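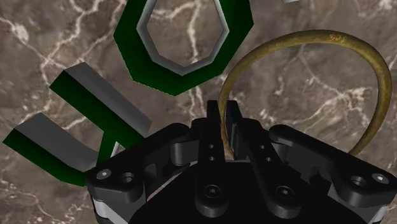 A green ring and a green bracket on a marble surface, computer rendering.

Moving a Music Library Without Losing It
By Yoga Khoo

My first music library had 1748 songs. I know the number because it was written at the bottom of the window for many years, and because one evening in November it became 2. I had bought a new laptop, I had copied what I thought was my music, and then I gave the old machine to my cousin, who cleaned the disk the same night. What I had copied was only the library file. It is a small file that remembers the names of the songs and where they are stored. The songs themselves stayed behind.

Since that evening I have moved libraries for many friends and for readers of this magazine, and the same mistake comes back again and again. A music program shows us albums and covers, so we believe the albums are inside the program. In most cases they are in ordinary folders, and sometimes in several folders on different disks.

The first work is therefore to find where the files live. Open the settings of your player and look for a line called media folder, music location or something similar. Write the path on paper. Then choose a few songs from different years, click each with the right button and ask the program to show the file. If all of them open in the same folder, you are lucky. In the library of one reader, half of the jazz was on an external drive and the rest was in the downloads folder, where it had been sitting since the day it was bought.

Many players have a command that collects everything into one place. In Clulby, the player I use at home, it is called Gather Files, and it is hidden in the Library menu under Maintenance. The command makes copies and leaves the originals, so you need enough free space on the disk for both. For a collection of 1000 albums this can take a whole night. Please do not let the computer go to sleep during this time. Clulby will not continue from the middle, it will start again from the letter A.

When the files are together, make the backup before you do anything else. I use a simple external drive of 500 gigabytes and I copy the complete folder by hand. There are special programs for this, and Foltus is a good one, but for a single folder I don't see the need. After copying, compare the number of files and the total size on both sides. If the numbers are different, first check for hidden files, then copy again.

Playlists are a separate matter. A playlist is only a list of addresses, and when the music moves to a new computer the addresses are wrong. The old and safe way is to export every playlist as a text file of the M3U type. You can open such a file in any text editor and see the paths, one on each line. With the find and replace function you change the old beginning of the path to the new one, save, and import the playlist in the new player. I was afraid of this step for a long time. It took me ten minutes.

Play counts and star ratings travel less easily. Some players write the rating inside the song file, others keep it only in their own database. Winia gives you the choice, but the option is turned off when you install the program. Turn it on, select all songs, and choose Write Tags. The play counts will still be lost if you change from Winia to another player. I have not found a clean solution to this, and the people who promised me one were selling something.

Album covers cause more letters to this magazine than any other subject. When covers disappear after a move, it usually means they were kept in a cache folder and were never saved in the songs. Hidayat, a small free tag editor, can put them inside the files, one album at a time. Use pictures of moderate size. A very large cover repeated in every song of a long album takes a surprising amount of space, and on an older portable player it makes the menus slow.

Then there are the songs that are not yours in the full sense. Tracks downloaded from a subscription service are usually locked to that service, and copying the files will bring you nothing. Sign in on the new computer and download them again. If you are leaving the service, make a list of what you had saved while the account is still open.

Keep the old computer for one month after the move, if you can. Listen to your music as usual, open the playlists you rarely open, try the audiobooks. Missing things show themselves slowly. I noticed only in the third week that my mother's recordings of her choir were not there, and by then my cousin had filled the disk with games.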